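3.2 Surface finish and the visibility of small parts

The second part of the study dealt with patterned worktops. Plain laminates were covered in Section 3.1. Marbled finishes were treated separately, as the veins vary in width and color over short distances and a single reflectance value does not describe them well. Figure 4 shows a gray marbled finish at three viewing distances.

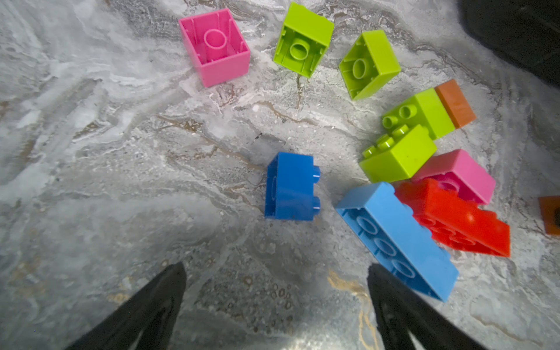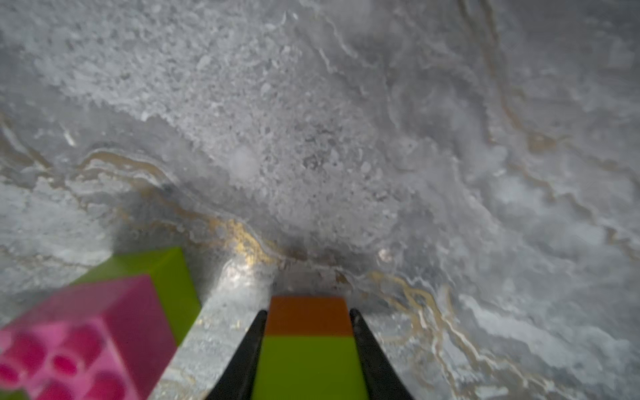
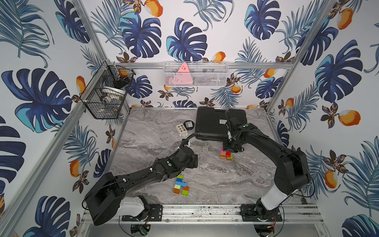

Figure 4. Gray marbled work surface. Top: close view, with toy bricks. Middle: close view, steep downward angle. Bottom: wide view, with patterned wall covering.

Reflectance was measured on flat samples supplied by two makers, Irngate and Dralport. Each sample was cleaned with a dry cloth and left in the test room overnight. Readings were taken on a grid of 12 points under a diffuse source, and the grid was then shifted by half a step and the readings repeated. Where a grid point fell on the border between a vein and the ground color, the reading was kept and flagged. Flagged points were included in the mean but left out of the contrast estimate.

The visual search task followed the procedure of Adebisi, with two changes. Display time was fixed at 2000 ms, and the target was absent on one third of trials. Targets were matte chips in six colors, placed by a random draw without regard to the pattern below them. Participants responded by key press and received no feedback during a block. Blocks were separated by a rest period of three minutes, during which the room lighting was held constant.

Error rates on the Irngate samples were close to those on the plain control. The Dralport samples gave more misses, and these were concentrated in the tan and light gray chips. We attribute the difference to vein color. The veins in the Dralport samples are warmer than the ground, and a tan chip lying along a vein shares both its hue and, in part, its outline. Dark chips were found equally well on all samples.

Search time showed a weaker effect. Mathur reported that search slows as vein spacing approaches the size of the target, and our data agree in direction for the two smaller chip sizes. For the largest size no trend was found. The Odukoya index, which combines spacing and contrast in one term, ranked the samples in the same order as the miss rate but did not predict search time.

Gloss was not varied. All samples had a satin finish, and the results should not be applied to polished surfaces, where reflections of the light source add a second pattern that moves with the viewer. Polished samples from the Greltden range are treated in Section 3.3.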